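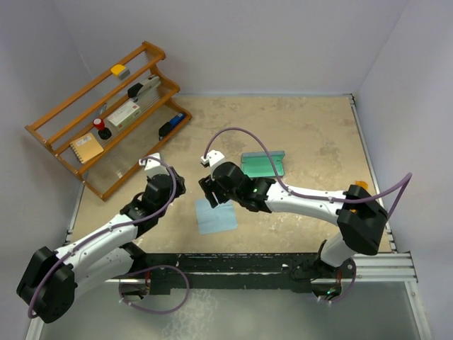
The two-arm cell at our bench, with the rack at the back left and both arms on the front rail.

Writing Rules for a Robot Cell (Project Report)
5/23/24, by Boonsong Rungrueang
Last updated: same day, fixed the part about cables

So my half of the Yensuk project was supposed to be the easy half. Faraji Mwakyusa got the motion code and I got "the rules," meaning the sheet that tells people how to work at the cell without getting pinched or wrecking a run. I figured I'd knock it out in an afternoon. I started in February and I was still changing it last night!

We had an old sheet from the Priltstead lab to start from. It was long and pretty vague (one line just said "be careful around equipment"). I threw out most of it and kept 6 rules, and the one I fought for hardest is hands out before enable. If you're moving something on the rack, the arms are disabled, period. Faraji thought it would slow us down, and it did, but I still think it's right.

Next is cables. Ours are purple so they're easy to spot, and they loop way up over the right arm and also hang down below the table edge. My rule says to look at every loop before a run and move each arm slowly through its reach once. I first wrote "tie cables down," which was dumb, because a cable that's tied too tight pulls when the wrist turns. Leave slack, then check the slack.

Then there's the lights. Somebody in my test group told me green meant "safe to touch." Nope! On our sheet a green light never counts as permission to reach in. You ask the operator, and the operator says "clear" out loud.

The rest is housekeeping. Start every run from the written layout, so if the stapler goes on the upper tier, it goes on the upper tier. Soft stuff like the folded cloth gets set out last. And log every stop, even the boring ones. We logged 1010 runs under the Priltstead sheet and 695 under mine, and I'm not going to compare them much, since the tasks changed in between. What I can say is that the stop notes got way more useful once the form had a blank for "what were you reaching for."

If I did it over I'd test the sheet on new people sooner. I only had 2 first-timers read it, and they both got stuck on the word "enable." I'd also want a proper risk assessment behind it, which I didn't know how to do until our Salteck visit, and by then the sheet was already taped up.

Comments

jernik_fan: Does the operator have to stay at the bench the whole run?

Boonsong: Yep, whole run. I should add that to the sheet.

Faraji M.: For the record I came around on the hands rule. Still hate the stop form.

T. in lab B: Can we borrow this for our cell? We only have one arm.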